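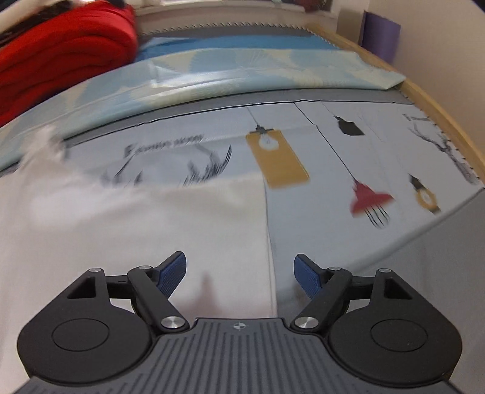
Gripper notes, round two

March 17, 2026

OK so quick one, I have to give one of these back tomorrow and if I don't write it down now I never will.

Background for anyone who missed the January post: I'm trying to settle on one handheld gripper for the fabric stuff. Two candidates. The Sethi, two fingers on linkage arms, blue textured pads. And the Cindetti, which is a straight parallel jaw on a rail, gray foam pads, a lot more screws. Same wrist camera on both, same laptop, same me. Bedding first, then towels, then whatever was in the drawer.

Weight. Put them both on the kitchen scale. The Cindetti is 327 grams heavier. Doesn't sound like much! Do a whole afternoon of corner grabs with your elbow out and then tell me. I had to swap hands and my left hand is useless, so half of those grabs are garbage and I threw them out.

The Sethi I could keep going with. My thumb got sore where the trigger edge digs in, that was it. Wrapped some tape round it, better.

Pads next. This is where I expected the foam to win and it didn't, not on a duvet. Foam is soft, it squashes, it feels like it's holding and then the cover slides out from between and you're lifting air. The dotted ones on the Sethi bite more. You come down, close, and you get a proper pinch of cover. Sometimes too much, you get the filling as well and then the whole thing comes up in a lump. Still prefer that to nothing.

Did 38 lifts with each, same duvet, trying for a single fold of cover near the seam. Sethi dropped 2. Cindetti dropped 18. I know, I know, one person and one duvet. But that's not close.

Towels were more even. Terry cloth sticks to anything. Foam was maybe nicer there, gentler on the loops, and I had a couple of snags with the dotted pads where they pulled a thread. Not my good towels, thankfully.

Camera view, since somebody asked in the comments. With the camera sitting behind, the Sethi arms come in from both sides and you look right down between the fingers. I like that. You see the pads and the cloth and you know where you're going to land. What you lose is the bottom corners, the housings are big and they sit right there. The Cindetti has a slimmer body but the rail goes straight across the middle and blocks the exact spot I care about. Tried tilting the camera up. Then you see the wall. Tried a taller mount and it wobbled, so there's a wobble in all of those recordings now.

Motion blur is bad on both. I move too fast. Lautaro Yáñez has told me this about four times, he watched a batch and wrote back "slow down" and nothing else. Printed fabric makes it really obvious, every bit of lettering turns to mush the second you swing. I bumped the shutter up and it got dark, so then I opened the curtain, so then the light changed halfway thru. Going to buy a lamp.

Controller. Ugh. The Cindetti box wants its own power and it took me most of a morning to get the laptop to see it. Worked, unplugged it for lunch, didn't work. New cable, worked. I don't trust it. The Sethi just reports finger width over the one USB lead and I haven't touched it since the first day. The width reading drifts a bit if you leave it open a long time, so I close it fully before each run and zero it. Takes a second.

Things I don't like about the Sethi, to be fair. The pads collect lint like crazy and once they're fuzzy the grip goes. I wipe them with a damp cloth every so ofen. The opening is wide, great for bedding, but small things are fiddly, a sock is fine, a button is not. And replacement pads come from the shop in Lestbridge with no stock listed, so I've got one spare pair and I'm being careful with it.

So the Cindetti goes back to Sturnberg, and the loan form says original packaging which, hm. I have most of it.

Next up is pillowcases, inside out, which everybody says is horrible. Also want to try the Sethi with the camera mounted a bit to one side, to see if I can get that bottom left corner back. If you've got a mount that doesn't wobble please send me the file, I'll print it tonight.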